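June 2018 – packing notebook, snack box trials

Picking up from the last entry, which ended with me saying the flat layout was settled. It isn't. The flat layout is fine for a box that stays flat, and the courier between the Kutcombe workroom and anywhere else has other ideas about which way up a box goes.

Today's question is the bread roll. It is the largest thing in the assortment and also the softest, so it wants the most space and the least company. In the November batch we put it in the middle, on the theory that its neighbors would protect it. Its neighbors leaned on it for two days and it arrived as a sort of pita.

New order, left to right: roll at the end, wrapped packet in the middle as a bumper, clear package toward the back on the right. Lid open for now. The big black bag does not go in the box under any layout I can think of, so it stands behind and will ship in the outer carton beside it. I have tried it diagonally. I have tried it folded, briefly, and would rather not discuss the crumbs.

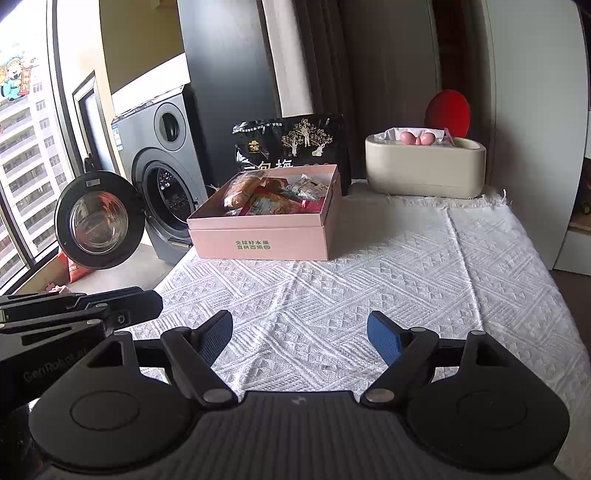 Layout 4, pink box open on the cloth, black bag behind.

Worked on the table by the washing machine again, as the proper bench is still under the Cantero samples. The fringed cloth stays on. I complained about it in the spring because the raised zigzags make everything sit slightly drunk, but a box that stands straight on that cloth will stand straight anywhere, so it has been promoted to test surface.

Weights. Target for the filled box is 300 g without the outer carton. First fill came in over, so the second small packet went back in the tin. Second fill came in under and looked stingy. Put the packet back, took out the paper divider, and that got us there. The divider was a Bustel idea and I was never fond of it. It squeaked.

Tilt test, 3 goes, lid closed with one strip of tape:
On its left side – roll took the load, slight dent, recovered.
On its right side – clear package slid forward and stayed there.
Upside down – everything changed places. Roll now on top of the lot, looking pleased with itself.

So the right rear corner needs something. Tissue is the obvious answer and I have resisted it up to now on grounds of cost and rustling. Will try one folded sheet behind the clear package before anyone starts talking about molded inserts again. The last quote for those from Tiltirach was more than the snacks.

Note on the front panel: the green lettering looks well against the pink, and I take back what I wrote about it in the margin of the proof. Please could whoever has the proof not show people the margin.

To do
Repeat the tilt test with tissue in the corner.
Leave one packed box closed for 7 days and look at the roll.
Find a carton that fits the pink box and the black bag side by side. The current one fits either.
Order more tape. The good kind, that sticks.
Get the bench back from Cantero.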